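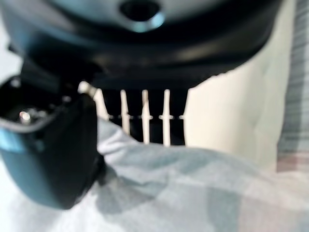 Could you start with the pillow and leave the software for later, Wing-yan Mak wrote after reading the first draft. People will want to know what the club does before they hear how the files are named.

So the order has changed. Pillow first, then the room, then the cameras, then recording, then what went wrong. The software section is cut to one page and sits near the end. If time is short, drop it.

Talk for the Wetow club night, 11/27/18. 35 minutes with questions. Slides stay up while I talk, so there is no need to read anything off them.

## Opening

Say who we are. Hudel is a student project with nine members. It started in July as a summer activity and kept going when classes came back. Most of us had built small wheeled robots before. None of us had worked with arms.

Say what the task is, in one sentence: the robot takes hold of a throw pillow with both grippers and sets it upright on the sofa.

Pause there. People tend to think this is too easy. Ask them to think about how they pick up a pillow at home. They grab a corner, it sags, they shift their hands, and they never look at it for long. A pillow has no handle and changes shape when you squeeze it. We had spent our first weeks on wooden blocks, which stay the same shape whatever you do to them, and very little of that work carried over.

Mention that we talked about folding towels first. Fung-ping Lui argued for pillows on the grounds that you can tell at a glance if one is standing up or not. With a towel we would have argued over every fold.

## The room

We practice in the lounge at Siu. It has a sofa, a striped floor and a row of windows with roller blinds. Some points to make:

- A real room was a choice. The lab bench has even light and a plain background, and our first program did well there and badly everywhere else.
- The blinds stop short of the floor, so daylight comes in under them. On a bright day the strip along the windows goes nearly white in the head camera and the floor pattern fades out there.
- The sofa and the floor are both light, and so are some of the pillows. We tried picking a pillow out by color alone and gave up on it. A dusty blue-gray one against tan upholstery is fine. A pale gray one is harder.
- People walk through. We decided early that legs at the edge of the view were allowed and that we would not throw out a recording for that.

If someone asks about the blinds: yes, we could pull them all the way down. We wanted the program to cope with the light as it is. Fung-ping kept a log of where the blinds were set for each session, and it was more useful than the weather notes I kept.

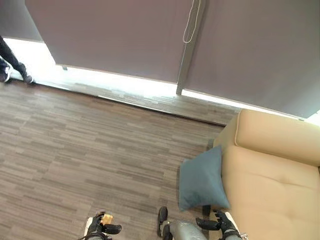

## The cameras

Explain that there is a camera at the head and a small one at each wrist. The head camera gives the wide picture: sofa, pillow, floor, both hands if they are raised far enough. The wrist cameras see a small area close to the gripper and lose track of the rest of the room.

Give the audience a minute with this, as the wrist views confuse everyone the first time. A large part of the view is taken up by the robot's own hardware, and what is left over changes quickly when the arm turns. New members usually ask if the camera has slipped. Tell them it hasn't, and that the hardware in the view is useful, as it gives you something fixed to compare everything else against.

Then the argument about cropping. Two of us wanted to cut the views down so the program would only get the part with the cloth or the pillow in it. The others wanted the whole view. We tested both on the same recordings. Cropping helped a little when the arm was still and hurt when it was moving, so we kept the whole view.

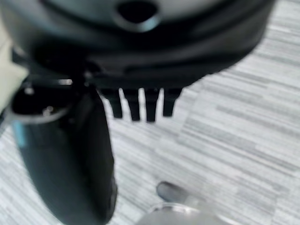 Labeling took more of our time than anything else in the project. We wrote a short list of words that everyone had to use, with the idea that two people labeling the same clip should come up with the same thing. The list covered the sofa, the pillow, the floor and the grippers, and we thought that was enough. Then somebody got to a wrist view with the floor streaks, the rounded toe of a gray shoe near the bottom, and a blurred silvery thing just under it, and had no word for the last two. We added "footwear" and "unknown object." The second one annoyed people, who felt they ought to work out what each thing was. My view is that a guess written down as a fact is worse than an honest blank. Spend some time on this, it is the part of the talk that applies to other clubs.

Point out that the wrist views can also look quite different from one another. The row of teeth near the gripper shows white in some and black in others. We put both under the same label and left the color out of it.

## Recording a session

Keep this practical. Clubs that want to try it will ask for the steps, so here they are in the order we do them.

1. Write the date, the names of those present and the blind settings in the log.
2. Check the cable loops on both arms by hand. They need slack at the elbow and at the wrist.
3. Put the pillow where the session plan says. If the plan is silent, leave it wherever the last run ended.
4. Start all the cameras before anyone touches the controls.
5. Move both arms in slowly, one on each side of the pillow.
6. Stop with the grippers close to the fabric and look at the head view before closing them.
7. Close, lift, set down, open, back away.
8. Note the result in plain words. "Fell to the left" is a good note. "Bad run" is not.

Step 6 is the one that people skip. From the operator's seat the grippers look level with each other long before they are. If one side touches first, the pillow turns, and then the other gripper closes on a corner or on air. In the head view you can see both sides at once, and you can compare the height of the two hands against the top of the seat cushions 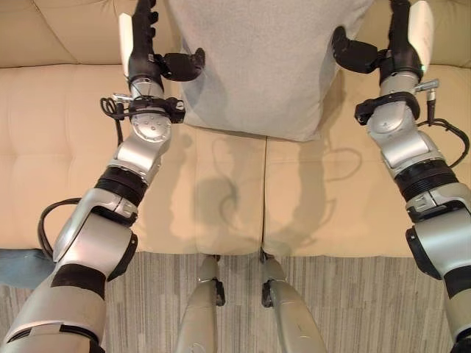
or against the seam between them, which works better when the pillow hides part of the backrest. We settled on the seam after a few weeks. It runs straight out from under the pillow, so if the pillow is set over it, each arm has the same distance to cover.

Shadows come up here as well. When both arms are forward they throw a shadow across the seat, cables included, and the early program treated the dark lines as the edge of a cushion. Recording at different times of day did more for this than any setting we changed.

## What went wrong

Pick from these depending on the time left.

- We recorded for two weeks with the clocks on the cameras out of step. All of it had to be lined up by hand. Wing-yan did most of that.
- We used the same pillow for far too long. The program learned that pillow very well.
- We squeezed too hard. Setting the pillow down was fine, but it sprang open when the grippers let go and tipped over. A lighter grip and a slower release helped.
- The labels and the recordings were kept on separate drives, and at one point we had two versions of the labels and no record of which was newer.

## Software

One page only. The recording tool is called Cudico and was written by club members. It saves the camera views, the arm positions and the typed note in a single folder. It does not do the labeling. Anyone who wants a copy can write to the club, but warn them that the setup guide is out of date and the part about clocks is missing.

## Questions to expect

*Why not use suction?* It would not hold on soft fabric with the parts we have.

*Does it work with any pillow?* No. Square ones with a firm filling go best. Long, floppy ones still beat us on most days.

*How does a person join?* Come to a session and do labels for an afternoon. After that you get a turn at the controls.

Leave the sign-up sheet on the table by the door and ask Fung-ping to bring pens.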